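Potwood two-arm bench kit: your questions answered
Last updated June 22, 2021

What do I get when I hire the Potwood?
Two arms on one rail, with a gripper on each, plus the walled bench they work in. We at Groluvham bring it to you and set it up, and all you need to find is a sturdy floor and a plug socket nearby. Hire is £700 a week, and you are very welcome to keep it longer if you get attached!
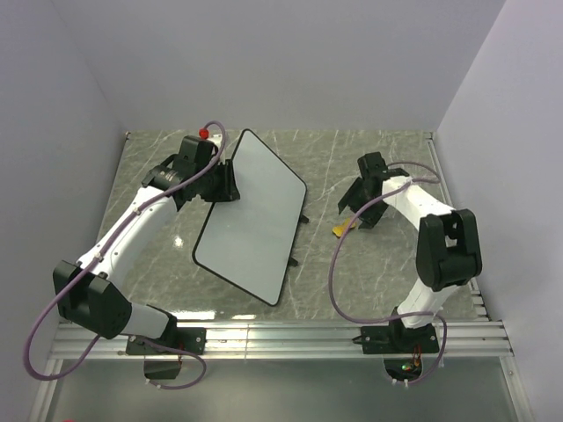

Both arms can work on the same job, so one can hold a thing steady while the other fetches or wipes. Most people start with the whiteboard task, as the bits are cheap and easy to replace.

Does everything have to be laid out in exactly the same spot?
Oh no, please don't worry about that. Put the board down a bit crooked if you like – just keep it where the arms can reach.

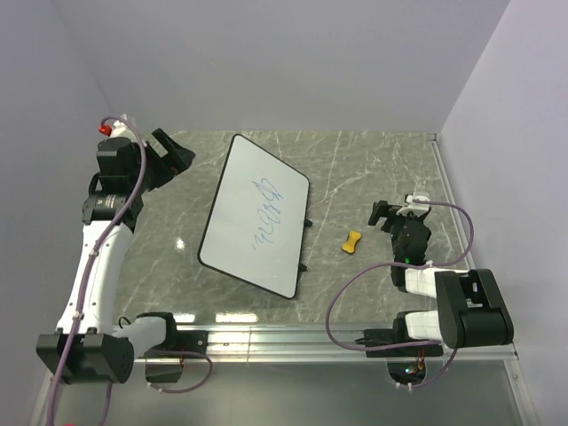

Board with blue pen marks and the yellow eraser, between the two arms.

Can the grippers manage soft things?
Yes, within reason. Foam and cloth are fine, though you may want to turn the grip down a notch in the Moroz software and work back up from there. Anything up to 60 mm wide is a comfortable fit.

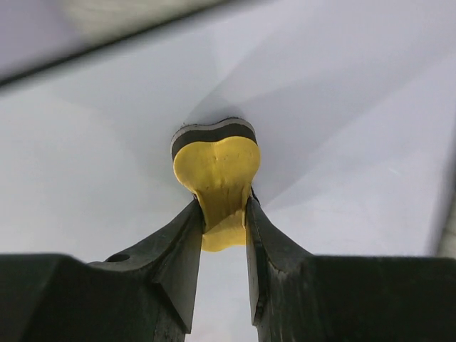 Foam eraser held at its narrow waist, against the board.

Can I buy one instead?
You can, with a £2,000 deposit. Ask for Sem Peeters, who looks after sales and will happily talk you through the Torketti service plan as well.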